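Our Spring Gathering Is Moving to Skilbridge 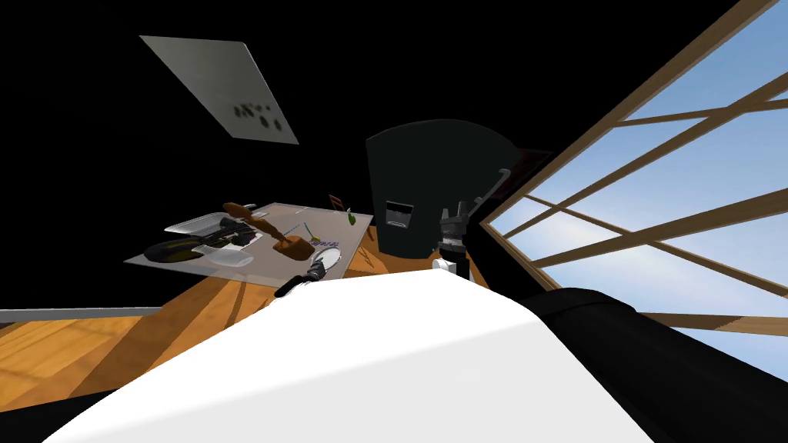
A white dish on a low table, with a robot gripper close by.

4 April 2018

Well, friends, I finally get to tell you! The regional church gathering has a new home this year. We'd been set for the fellowship hall in Kollport, same as always, but the sign-ups kept coming and we hit 321 before the deadline (that hall seats maybe 200 if the choir stands). So we're heading up the road to Skilbridge, where the folks at Jaunzems Chapel have opened their doors to us.

I called Sandra Haworth, who is running the program, and she sounded tired and happy. "We've got 24 churches sending people, and three of them have never come before," she told me. One is the little congregation out at Luletti, and I can't wait to meet them.

Pastor Jurgita Org will preach the opening night. I heard her at the Advent service back in December and I'm still chewing on it.

A few of you have asked about beds. Host families have offered around 53 so far, and we could use more, so please call the church office if you've got a spare room or even a decent couch. Lunch is covered both days. Supper is potluck, and yes, I'm bringing the bean casserole again.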